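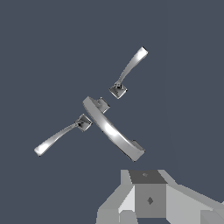 4. Primeira sessão no Fisholm: perfil, comando e gravação

Esta secção supõe que o jogo já está instalado e atualizado para a versão 2,711. Se no menu inicial aparece um número mais baixo, volte à secção 3 e faça a atualização antes de continuar. Os perfis feitos na versão antiga abrem, mas perdem a lista de troféus.

4.1 Criar o perfil

1. No menu inicial escolha Perfil e depois Novo.
2. Escreva um nome com no máximo 14 caracteres. Os acentos são aceites, os espaços não.
3. Escolha a região de partida. Para quem joga pela primeira vez recomendamos Darnau, porque o mapa é pequeno e os inimigos não seguem o jogador para dentro das aldeias.
4. Confirme com o botão verde. O jogo demora um pouco a preparar o mapa; não feche a janela durante este tempo.

Nota: a região não se pode mudar depois. Para jogar em Magnusson é preciso criar um segundo perfil.
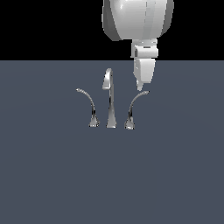 4.2 Ligar e calibrar o comando

1. Ligue o comando ao computador com o cabo. A ligação sem fios pode ser feita mais tarde, em Opções.
2. Abra Opções, Comando, Calibrar.
3. Rode cada manípulo até ao limite, duas voltas completas, e solte.
4. Verifique que o valor mostrado no ecrã chega a 100 nos quatro sentidos. Se ficar abaixo, repita o passo 3 mais devagar.
5. Ajuste a zona morta. O valor de origem é 28 e serve para a maioria dos comandos; com um comando já gasto convém subir um pouco.

Atenção: não carregue em nenhum gatilho durante a calibração. O jogo guarda a posição carregada como posição de repouso, e a personagem começa a atacar sozinha logo que entra no mapa.

4.3 Gravação e cópia de segurança

O Fisholm grava automaticamente em cada fogueira. Existe também a gravação manual, que só funciona fora de combate.

1. Abra o menu de pausa e escolha Gravar.
2. Selecione uma das ranhuras livres.
3. Espere até o símbolo da chama desaparecer.
4. Para fazer uma cópia na conta Warix, escolha Enviar cópia. Precisa de ter a sessão iniciada.

Nota: o serviço de cópias fica parado às quartas-feiras de manhã para manutenção. A gravação local continua a funcionar normalmente.
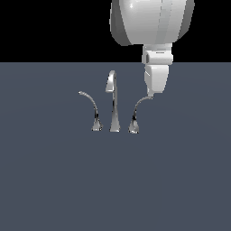

Conjunto de torneira cromado, em três peças, e braço robótico branco.

Se a cópia não aparecer na lista, saia da conta, entre outra vez e abra de novo o menu Cópias. Não apague a gravação local antes de ver a cópia na lista.

Texto: Maya Nassar. Revisão técnica: Beverley Birkett.

Continua na secção 5, Missões em grupo.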